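# Chapter 3: What Are You Really Buying?

By the time most people open a book like this one, they've already watched the demo video. Maybe more than once. I'm not going to talk you out of it -- I watch them too, usually late at night with a snack, and I get just as excited as you do! But this chapter is about the part that comes after the excitement, when a vendor sends you a quote and you have to work out what the words on it mean.

We'll use one offer all the way through, so that you can get comfortable with it. The company is Trirkomberg, and the offer is a housekeeping package called Vinix: a full-size humanoid, a set of cleaning routines, and a support plan. The cleaning routines come from a smaller outfit, Tạ, and are licensed separately (hold that thought, it gets its own box in Section 3.4). The quote I worked from ran to 29 pages. I read all of them so you can start with 3.

My own habit is to begin at the wrist and work outward. Everything a customer cares about happens past that point, and it's also where the options list gets long and the prices start to wander.

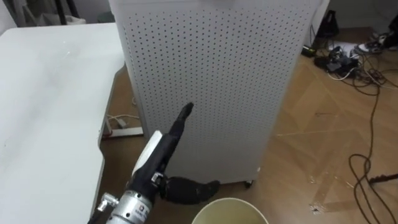 Hands are sold in grades, and the grade you pick affects nearly every other line on the quote. The Vinix sheet has a basic hand, a standard hand, and a "fine contact" hand, and I'll admit I had to call and ask what fine contact was supposed to mean. Think about what it takes to put one fingertip against the front of a perforated cabinet, with the other fingers curled out of the way. You need an index finger that moves on its own, a thumb that can stay clear, and some way to stop when you get there. A gripper with two flat jaws would give you a very different product at a very different price. So when you read "hand" on a quote, circle it, and write next to it: how many fingers move separately, and what do they feel?

The second thing to circle is the word *task*. Vendors love this word. Trirkomberg lists 25 tasks under the Vinix package, which sounds like plenty until you notice that "wipe vertical surface" and "wipe vertical surface, textured" are two of them. Is that cheating? I don't think so. Wiping a smooth door and wiping a panel full of little holes are different jobs, as anyone who has cleaned a speaker grille can tell you. But it does mean you can't compare task counts between two vendors and expect to learn much.

Prorkska, the rival offer we'll meet in Chapter 9, goes the other way and sells "surface care" as one big task. Same work, shorter list!
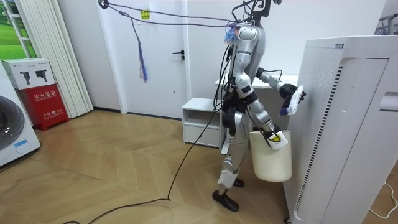 *Photo: Trirkomberg, Vinix evaluation set. Reproduced with permission.*

Now let's talk about two-handed work, my favorite part of any review. One hand presses the cloth to the air purifier while the other keeps hold of the bucket, and on the quote that's an upgrade. The base package covers one-arm routines only. If you want the second arm to carry something while the first one works, you move up a tier, and the support plan moves up with it. I nearly missed this on my first read, and I do this for a living.

Power and overhead support belong in the same conversation. There's a long black cable running off across the floor from the robot's waist, and there are ropes going up from the head end. Both need room. Measure your space with those in mind, and ask the vendor in writing which of them will be part of *your* installation. The Vinix sheet has a line called "site fittings" that covers this, and it was blank on the copy I got until I asked.

**Before you read on**

Take any quote you can get your hands on (a robot vacuum flyer will do fine) and mark it up like this:

- Circle every noun that could mean more than one thing.
- Underline anything licensed from another company.
- Put a star next to each blank line.

Keep the marked copy. We'll come back to it in Section 3.2, where we price the Vinix hand grades one at a time, and again in Section 3.5, where the support plan gets the same treatment -- bring a calculator for that one.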